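The Clock from Somogyi

My aunt left me a clock and a phone number. The clock I'd met before. The phone number I had not. 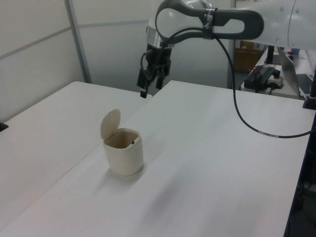

Black fingers over the white tabletop.

So, the clock. It was made in 1770, or that's what was scratched on the inside of the door, and it had lived in my aunt's hallway in Britham for as long as I'd been alive. As a kid I was scared of it. It had a way of clearing its throat a minute before the hour, a kind of wheeze, and then it would strike whatever it felt like. Eleven at lunchtime. Four at bedtime. My aunt set her day by the wheeze and ignored the rest.

When it came to me it had stopped altogether. I put it in the corner of my apartment, where it made everything else I own look like it came free with something, and I lived with it for most of February before I called the number.

"Fodor," said a man.

I told him my name and my aunt's name, and there was such a long pause that I checked the phone to see if we'd been cut off.

"Is it running?" he said.

"No."

"Don't touch it. Wednesday."

And he hung up! I spent two days telling everyone at work about it. Burgi Oberholzer at the next desk (she's Swiss, so people ask her about clocks all the time and she hates it) told me to hide my jewelry. I don't have any jewelry. I hid my good cheese.

Attila Fodor turned out to be very small and very old, and he'd taken the early bus all the way from Justley with a toolbag on his knees. He didn't want coffee. He walked straight up to the clock, put his palm flat on the side of it, and said something in Hungarian that I'm pretty sure was hello.

"My father sold her this," he said. "She paid him 200 and said she would bring the rest."

"The rest of what?"

"The price was 385."

I did the math and got out my checkbook, and I was already apologizing, I was mortified, I had this picture of his whole family going without shoes. He waved it away like a fly.

"She came every month with a little of it. Every month my father said, no, the clock is wrong, I can't take money for a wrong clock, come back when I've fixed it. Then he'd go to the house and make it wrong some other way." He had the door open by now and was leaning in up to his shoulders, so the next part came out hollow. "He liked her to come. When he died I went instead. I was not so good at making it wrong. She noticed, I think, but she always had cake."

I sat down on the arm of the couch. I thought about all those elevens at lunchtime, and my aunt in her apron, slicing something.

He worked until it got dark. I ordered noodles from the place on Muvbridge Street and he ate his standing up, with his glasses pushed into his hair, asking me about my job and not listening to the answers. Then he set the pendulum going with one finger, and we both stood there and waited for seven.

The wheeze came. Then it struck nine.

He shook his head and started packing his bag.

"I will have to come back," he said.

I asked him what kind of cake.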